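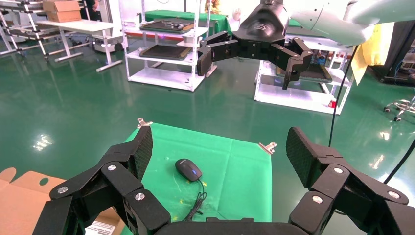 Mouse on the mat, fingers open. Wrist camera view.

1/ We've been comparing hands and grippers on one small job: get a wired computer mouse into a mailer box with its cable. Posting notes as I go through the logs. The hand is the Fernumora, the parallel gripper is the Tridholm.

2/ Both have the same job. Pick up the mouse, put it in the box, bring the cable in after it. Shutting the lid is a separate test and I'm leaving it out of this thread.

3/ We ran 200 attempts, split evenly between the two. One had to be thrown out when the controller dropped its connection before the arm had moved, so the numbers come from 199.

4/ Picking up the mouse body is easy for both. The Fernumora closes round it and doesn't much care which way the mouse is facing. The Tridholm needs to come in across the narrow side, so the wrist has to turn first. That costs a bit of time but it rarely misses.

5/ The cable is where they differ. The textured pads on the hand are good on a rounded shell and poor on a thin cable lying flat on cloth. It tends to pinch up some mat as well. We clip the mat down at the corners now.

6/ The Tridholm fingers meet properly at the tip, so it can take a cable off the mat cleanly if the height is right. If the height is a little low it presses into the cloth and the force limit stops it. That happened 11 times, nearly all in the first session.

7/ Cameras. The wrist view is very good for the last bit of the approach and not much use before that. The fingers take up a lot of the picture, and once they close you lose sight of the cable. We use the head camera to find the box and the wrist one to finish. 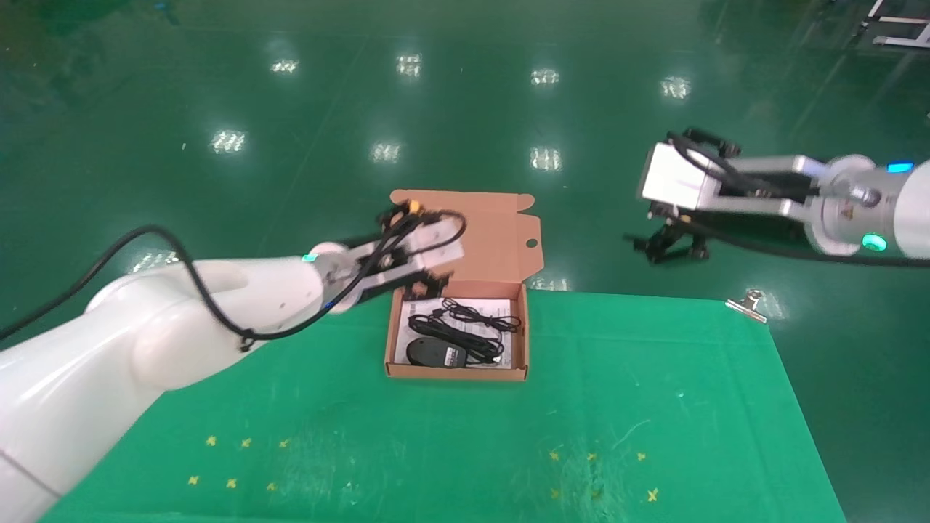
The box from the head camera, mouse and cable inside, one gripper over the back edge.

8/ The floor gives us trouble from this height. It's glossy green and every ceiling light shows up in it. Plevska, the tracking software we're using, kept treating the reflections as edges. Masking everything outside the mat fixed most of it.

9/ The yellow marks on the mat are for checking alignment between the two arms. I'd put them further apart next time. When a box is on the mat you want plenty of them still in view.

10/ Black mouse and black cable on white paper is the easy case for the cameras. Black cable against black fingers is the hard one. We tried turning the exposure up on the wrist camera and it helped a little, but then the floor got worse.

11/ Controllers. We tried 3 and stayed with the Ouali. The other two were fine with one arm and got jerky with both moving. The Ouali is slower to set up and the manual is thin, but the two arms keep in step.

12/ Someone asked about lids. With this sort of box the open lid stands up at the back and gets in the way of a gripper coming from that side. We've set a higher approach for that arm. The other can come in lower.

13/ For now the parallel gripper is my pick for anything with a cable, and the hand for odd shapes. I haven't tried softer pads on the hand yet. They're on order, should be here in January.

14/ Finger lengths and the force settings are going in a separate post, as it's mostly tables.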